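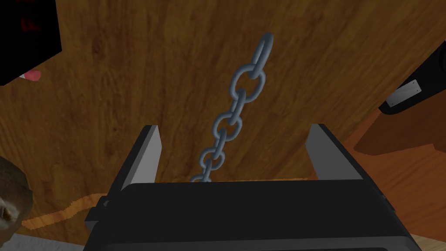
Slide 1. Simulated gripper and chain, seen from the wrist.

Can machines do the chores yet?
Speaker notes, Wirkville, 22 August 2021

Start with the chain. Ask the room how they would pick one up. Most people will say "by the end," then stop, so wait for it. A chain changes shape when you touch it. A mug doesn't.

Say early that everything on the slides is simulation. The Kelis runs are 583 trials on household and shop chores, all in software. No hardware results today.

Next slide: reaching in a furnished room. Two arms, one low wooden table in the corner, one small box on it. A person clears that table without thinking. The planner has to pick an arm, keep the other one out of the way, and get a hand to the box without hitting the table.
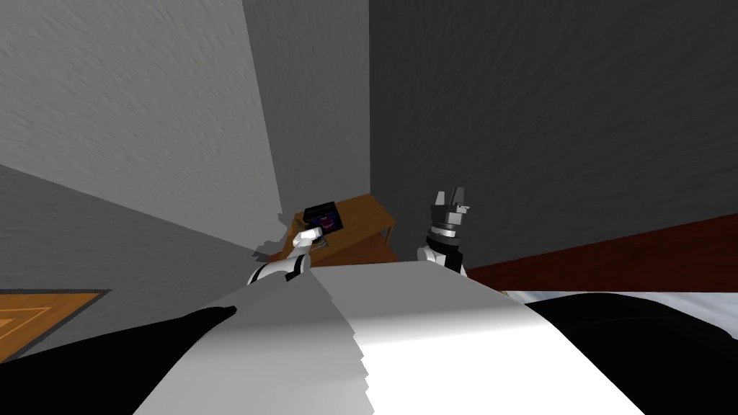 Where the time goes

Grasping gets the attention, but in our logs most of the delay is before contact. The arm moves, checks, moves again. Gremberg asked for a box moved off a table in 9 seconds. We are at 100 on a bad run. Give both numbers and don't soften them.

Mention the bench jobs here too: sorting hardware, hanging up chain, putting tools back. Same problem, smaller parts. 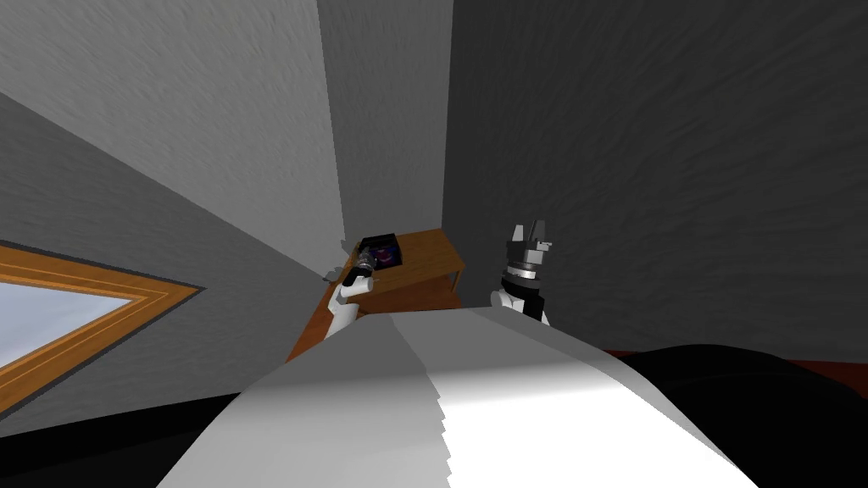 The box is light and has flat sides, so it is an easy pick once the hand arrives. Getting there from a bad angle is the hard part. If someone asks about cloth, say we have not tried laundry and have no date for it.

Then wrist views. Two fingers and whatever is past them is often all the software gets to work with. Plain gray surfaces give it little to judge distance by.
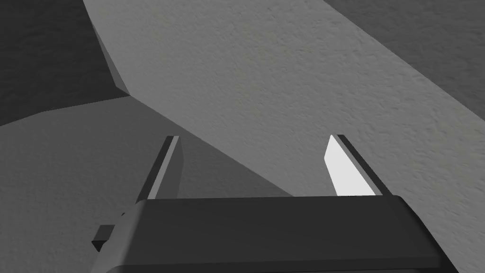

We added 1,893 practice views like this in July and the misses near edges went down. Dimitriou ran the same set with a different planner and got fewer stalls, more bumps.

Answer to the title: single jobs, sometimes. A whole room, no. Take questions, leave the last slide up.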